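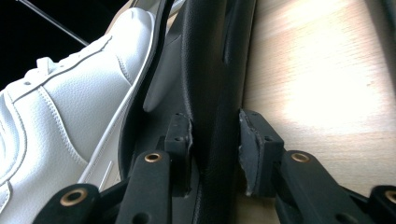 Teaching the shoe job by hand: how many demos before it stops being hopeless?

Patricio Pastor
Hi all, I've been collecting demos with a hand-held gripper for our tidy-up task at Skurkent (white sneakers plus one awkward black item that lies beside them). I've got 90 so far and the policy we trained on them still dithers. It goes over to the shoe, hovers, then closes on nothing! Is it just a numbers game, or am I moving my hand wrong? I do most of mine after lunch and I'll admit I get faster and sloppier towards 4 pm. Also, is it worth replacing the tape on the finger pads? Mine's pretty ragged.
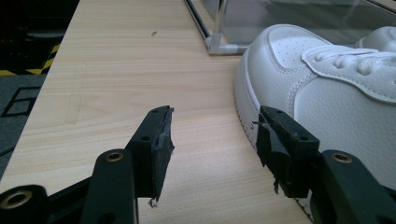

1 min read

Keith Costigan
I'd look at your approach before you record any more. When I started I came in at the shoe from whatever angle suited my wrist, and the model learned a mushy average of all of them. Pick one approach, say low at the toe with the jaws well open, and do 30 slow ones. Pause for a beat before you squeeze. Then shift the shoe a bit and go again. My sneaker set levelled out at 117 clean demos, and that beat the 400 rushed ones I'd thrown together earlier (painful to bin, but there you go). Keep the black item as its own task until the shoes behave.

And yes, redo the tape! Loose flaps catch on laces, and new tape changes the colour of the pads too, so do it before the next batch and not halfway through.

keskinen_fan
more demos. always more demos. we use the Rarkosine pads btw, no tape needed, bit pricey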